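Thread: Humidity logger reads high after battery swap
Board: Home Instruments > Moisture and Temperature
Replies: 9

nakajima_a
Original post
I have a Rernine wall logger in a pantry. Since I replaced the battery it reads 9 points higher than before. I checked it against a second logger of the same model on the same shelf, and the second one has not moved. Firmware is unchanged. Is there an offset stored in volatile memory on these, or is the sensor failing?

Akihiko Nakajima

dcrenshaw
The offset is in volatile memory. If you ever ran the factory trim from the menu, it was lost when you pulled the cell. Menu, Service, Trim. If it shows 0.0, that is your answer.

nakajima_a
It shows 0.0. I do not remember what it was before.

dcrenshaw
Then do a salt test. Table salt and a little water in a bottle cap, enough to make a slush with no standing liquid. Put the cap and the logger in a sealed jar. Leave it overnight at a steady room temperature. The air over the salt settles at 75 percent. Enter the difference as the trim.

galanis
A one-point salt test only fixes the offset. If the gain has drifted you will be right at 75 and wrong at 40, and pantry air is closer to 40. I would do a second point with magnesium chloride, which settles near 33 percent.

dcrenshaw
Gain drift on a capacitive sensor is small next to a shift of this size, and it does not appear on the day of a battery swap. One point is enough for a pantry.

galanis
It is enough if you assume the cause. He has not shown that the trim was ever set. A sensor that took up cleaning vapor would also read off, and the error would not be the same across the range.

fmthembu
Two questions for the original poster. Did you wipe the housing with anything when you had it open? And is the logger mounted on an outside wall? Mine read high for a week after I used alcohol wipes near the vent slots. It came back by itself.

nakajima_a
Yes to the wipes. Inside wall. The second logger was not wiped.

galanis
That changes the order of work. Let it air out first and trim afterward. A trim entered now will be wrong once the solvent leaves the film.

sizwe_c
Agree with airing it out. Also do not judge any of this by how the food feels. What matters for storage is water activity, and a room reading tells you little about a sealed pack. Crackers and cookies take up moisture from the air once opened. Cut fruit gives it off. Keep the two in separate containers and the pantry number matters much less.
Kitchen table today, cookies in the second and a cut lemon in the last one:
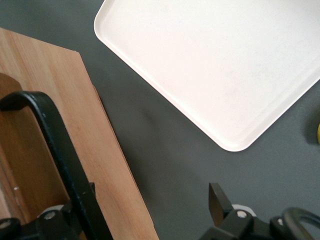
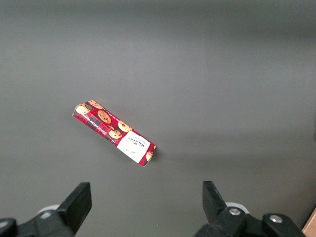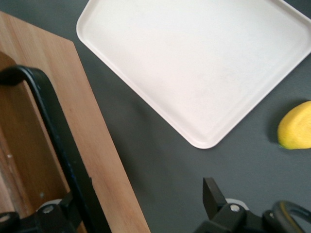
dcrenshaw
Fair point on the food, but he asked about the instrument. I still expect the trim to account for most of it. Airing it out first costs nothing, so do that.

nakajima_a
Result of the salt test, after leaving the logger in open air for 30 hours: it reads 77 in the jar. The untouched logger reads 75 in the same jar. The remaining error is 2 points. I have entered that as the trim.

galanis
So seven of the nine points were solvent. I would repeat the test in September before calling the rest an offset.

dcrenshaw
Or it is within the tolerance of the part. I would leave it alone.sizwe_c
Correction to my post: the first picture is the white tray, the cookies are the second, and the lemon is in the third.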